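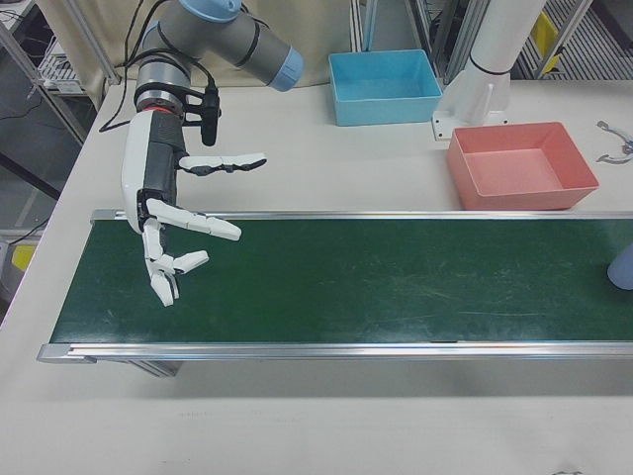

Fig. 4-1. Conveyor and sorting bins in position on the table.

4. Setting Up the Tabletop Conveyor

This section covers placement, leveling and first running of the Bruleo tabletop conveyor with two open bins. Wiring of the drive is covered in Section 3 and must be finished first.

CAUTION: Disconnect power before reaching under the belt or loosening any rail bolt. Keep sleeves and hair clear of the belt ends.

4.1 Placing the conveyor

1. Clear the table and wipe it down. Grit under a support leg will throw off the level.
2. Lift the conveyor by both aluminum rails. Do not lift by the belt or by the end caps.
3. Set it down parallel to the long edge of the table. Leave space behind the far rail for the bins.
4. Place a level across both rails at the left end, then at the right end. Adjust the support legs until the readings match.
5. Tighten the leg bolts in two passes.

Note: The grooves in the rails accept standard slide-in nuts. Fit any guides or stops before the legs are fully tightened.

4.2 Placing the bins

1. Put the light blue bin toward the back of the table.
2. Put the pink bin directly behind the far rail, to the right of the blue one.
3. Check that neither bin touches the rail. A bin in contact will creep when the belt is running.

Both bins must be empty at the start of a run. Maximum load is 17 pieces per bin.

4.3 Checking the belt

Inspect the full length of the belt under good light before each shift.
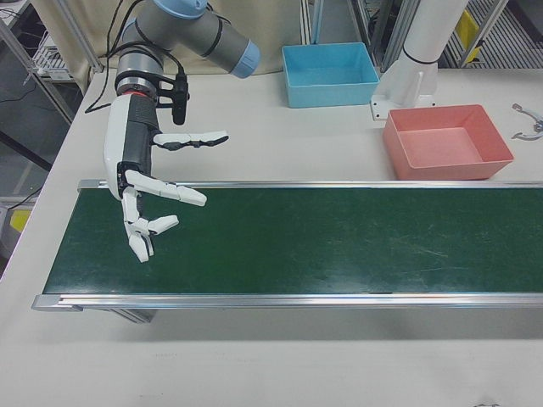 Pale scuffs and light scratches on the green surface are normal wear and need no action. A small nick near the edge should be marked on the inspection sheet and measured again after 40 hours of running. Replace the belt (part 383) if the nick has grown or if any fabric shows through.

1. Turn the belt by hand through one full loop and feel for lifted spots.
2. Clean with a damp cloth. Do not use solvent.
3. Restore power and run the belt without load at speed setting 38.
4. Watch the tracking at both ends. If the belt drifts toward either rail, stop the drive and go to Section 6.

CAUTION: Do not correct tracking by pushing on a moving belt.

4.4 Revision record

Procedure written by Nkrumah Zakaria, Lilville. Checked by Bongani Jacobs, Thursday, June 11, 2020. Bin load limit added to 4.2.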